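The man who irons for a living

Comments (22) Shares (18)

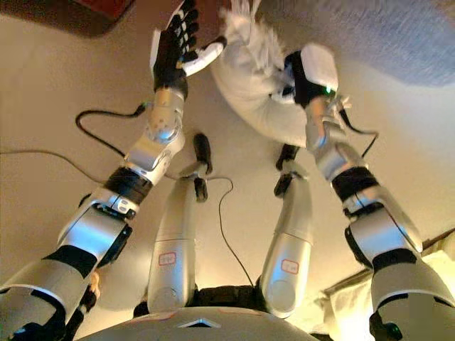
Something white and fluffy, held over beige carpet.

He would like it known that he does not enjoy ironing. "People assume it's a calling," he says, filling the kettle in the back of his shop in Cumberg. "It's a shirt. You make it flat. Then they sit down in it."

He has been making shirts flat for 18 years, the first two of them in Clalorport, where he worked above a chip shop and everything went home smelling of vinegar. "Nobody complained. I think they thought it was starch."

The trade has its seasons. August is weddings, and weddings mean linen, a subject on which he can't be drawn without swearing. "You press it, you hang it up, you look at it, and it's creased from being looked at." Duvet covers he rather likes. Towels he refuses, though he was once brought 22 of them by a woman who wanted them pressed in thirds.

And at home? He looks at his own collar, which has seen better days. "I wear jumpers."

His one extravagance is a Serrano press, bought second-hand and heavy enough to have cracked a floor tile on its way in. He has been told to replace it with a Skumero, which is lighter and talks to your phone. "What would it say to me?" he asks. "It's hot. I know it's hot."

He gets up at five and is done by three, when he goes home to lie on the sofa with the radio on. Retirement has crossed his mind - he pictures a bungalow near the sea, with no ironing board in it. His wife pictures the same bungalow and has asked where the board will go.

Contact us | Copyright Cumberg Pages | Back to top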